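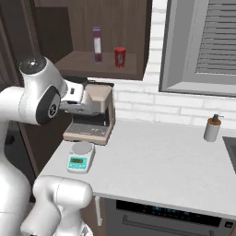

Brukden Releases Descaling Concentrate for Hard Water Areas

SELIMMONT, October 8, 2021 — Brukden, a manufacturer of water treatment products for homes and small offices, has released Rillness, a liquid descaling concentrate for kettles, coffee makers, steam irons and countertop boilers. The product is formulated for areas where the water supply contains high levels of dissolved calcium and magnesium.

Rillness is based on citric and lactic acid, with a corrosion inhibitor added to protect aluminum and copper parts. It contains no phosphates and no added fragrance. The concentrate is colorless and is supplied in 300 ml bottles with a child-resistant cap and a measuring line molded into the side.

Limescale forms when hard water is heated. Dissolved bicarbonate breaks down, and calcium carbonate settles on the hottest surface available, usually the heating element or the wall of a thermoblock. The deposit conducts heat poorly. As it thickens, the element takes longer to bring water to temperature and the flow through narrow tubing drops. In appliances with a thermostat close to the element, scale can also cause early cutoff, so that water is delivered below the set temperature.

Brukden developed the formula at its laboratory in Selimmont. Bench testing began with scaled heating elements removed from used appliances and continued with complete machines. The test program ran to 977 descaling cycles and ended in August. Elements were weighed before and after each cycle, and seals were checked for swelling, hardening and surface cracking. Silicone and EPDM seals remained within the dimensional limits set at the start of the program. Natural rubber seals did not, and Rillness is not recommended for appliances that contain them.

Directions for use

One bottle treats an appliance 3 times at standard dilution. The user fills the tank with cold water, adds concentrate to the first measuring line, and runs half of the solution through the appliance. The appliance is then switched off and left to stand before the remainder is run through. Two full tanks of fresh water are used to rinse. Kettles are treated by filling to the maximum mark, heating the solution to just below boiling, and leaving it until the deposit has dissolved.

Heavy deposits may need a second treatment. Brukden advises against raising the concentration, as this shortens the life of plated parts and gives little gain in speed. Rillness must not be used on enamel, marble or other natural stone, and spills on these surfaces should be wiped up at once with plenty of water. It must not be mixed with bleach or any cleaner containing chlorine.

Appliance owners should check the manufacturer's instructions before use. Some manufacturers specify a particular descaling agent as a condition of warranty.

Packaging and supply

The bottle is made from recycled polyethylene and can be placed in household recycling once rinsed. The label is printed with the dilution table, safety information and a batch code. Unopened bottles should be stored upright, away from frost. The batch code gives the filling date and should be quoted in any inquiry.

Rillness is distributed by Kanaan, which has carried Brukden filter cartridges and softening salts for several years. It is available now at 198 hardware and kitchen supply stores served by Kanaan, and by mail order. A larger container for offices and catering customers is in preparation — no release date has been set. The existing Brukden descaling powder remains on sale and is not affected by this release.

Safety data sheets and the compatibility list for seals and metals are available on request from Brukden. Retailers who wish to stock Rillness should contact their Kanaan account office.

About Brukden

Brukden makes water filters, softening salts and descaling products for domestic and light commercial use. Its laboratory and filling plant are located in Selimmont.

Press contact: Brukden Press Office, Selimmont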